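Katona Laundry Service to open second drop-off room in Brekden

Sun 12 August

Katona, the wash-and-fold service based in Steststead, will open a second drop-off room in Brekden this November. Customers can leave a basket before work and collect it folded the next evening. The Steststead room serves 128 households.
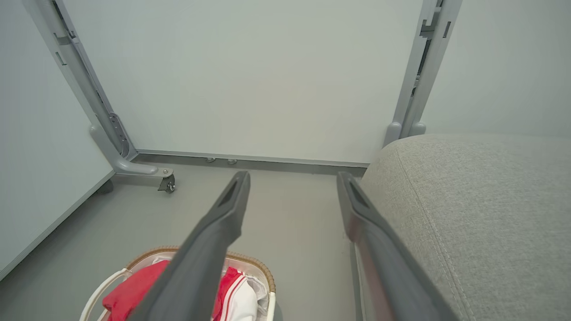

Diệp Lò said the later closing time mattered more to shift workers than the price, and asked that it stay at 9 pm. Katona has confirmed that it will.

A standard basket will cost $25. Pensioners and students will pay less on weekdays. Doonas and woollens are charged separately, and bookings can be made by phone or at the counter.

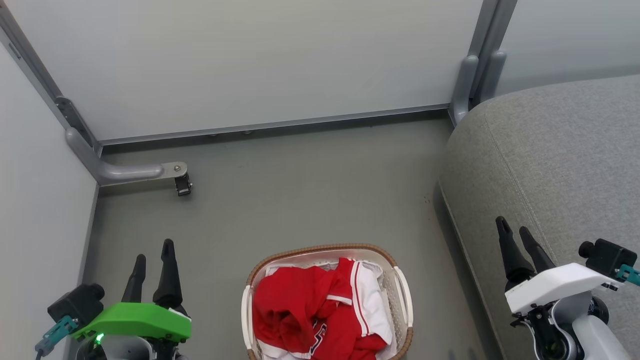 Jobs and hours

Katona will hire six part-time staff, with training at Steststead in the weeks before opening. The Brekden room will open seven days a week. Deliveries will be handled by Serkus, which already covers 54 streets for the service.
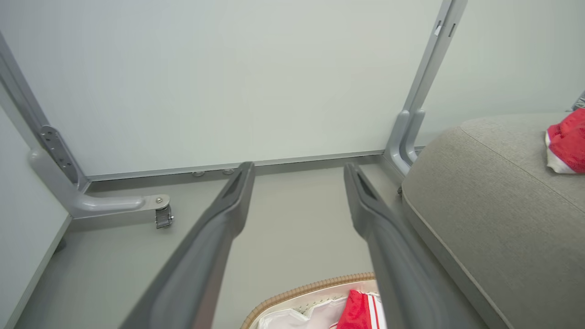
Grey floor and white panel in a light grey metal frame.

Applications close at the end of the month.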